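Utcombe Repair and Reuse Project
Progress report to the Tenda Fund
15 Feb 2023

12 shares
3 comments

This report covers the second half of the grant period. It follows the headings in the grant agreement, with a short note on spending at the end.

Workshop space

We moved out of the Ornside unit in December and into the ground floor on Nogueira Street. The new lease runs for two years at the same rent. The move cost us 11 working days, four more than we had planned, mostly due to a delay in getting the electrical certificate. Repairs booked for that period were pushed back and all of them have now been done or returned to the owner.

The new floor is larger but has less natural light. We have put bench lamps at every station and moved sewing repairs to the window side. The loading door is wide enough for a washing machine on a dolly, and we no longer have to turn large appliances away.

Repairs and intake

The target for the full grant year was 2,000 items accepted for repair. We expect to reach it in the spring if intake holds at its present level. Small kitchen appliances remain the largest group, followed by lamps and clothing. Bicycles are down, as they were last winter.

Items we cannot fix are stripped for parts. Cords, switches and knobs are sorted into drawers by type, and this has cut what we spend on new parts. Flat-screen televisions are still a problem. Most come in with panel damage, and we have stopped accepting them unless the fault is clearly in the power supply.

Training

We ran 4 evening courses on basic electrical safety and one on mending zippers and hems. The zipper course filled first and had a waiting list. We would like to run it again before summer. The soldering course was canceled after low sign-up — we think the start time was too early for people coming from work — and it is back on the schedule at a later hour.

Furniture and household goods

Small cabinets and side tables are now taken in alongside appliances. Most need a hinge, a drawer runner or a new back panel, and they leave the building faster than anything else we handle. Larger wardrobes are referred to the county reuse store, which has the floor space for them. 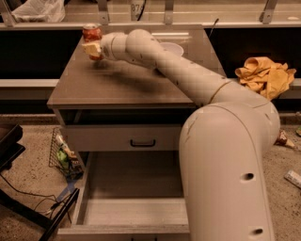
A red-and-white can held over the corner of a small cabinet with a gray-brown top.

Spending

Spending is within budget on every line except moving costs, which ran over by $500. We covered this from the tools line, where two planned purchases were replaced by donated equipment. We ask the fund to approve that transfer. No other changes to the budget are requested.

Next steps

The main tasks for the next period are the sign over the street door, a simpler intake form, and a second evening opening each week. The form is drafted and is being tried at the front desk. The second opening depends on having enough trained repairers on the rota, and we will confirm a start date in the next report.

Share this report (5)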